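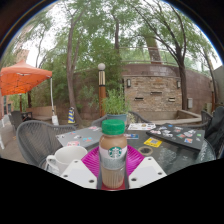 Vaughn Ruiz-Ortega says to give up on working outside, the patio table is where laptops go to collect pollen. He may be right. I've written 300 words out here since lunch and drank a lot of coffee instead.

Table needs clearing before dinner anyway. Quick rundown so I stop putting it off.

Black laptop goes in first, lid shut, then the gray laptop or case or whatever it counts as. Yes there are too many stickers. No I'm not peeling any, and the sheet from Yimyam still has good ones left so that goes in the desk drawer — flat, not folded like last time.

Pink plate and the white mug, sink. Starbucks bottle gets finished by me, then rinsed for recycling.

Coaster can stay out. Cards I keep meaning to sort, maybe tonite.

Then wipe the glass. It shows every fingerprint and I used the wrong spray in September, streaks for 2 weeks. Vinegar and water this time, old t-shirt. Wicker chairs just need a brush off, I'll do them when its cooler.

Honeylyn Mercado is bringing noodles at seven so I should really get up.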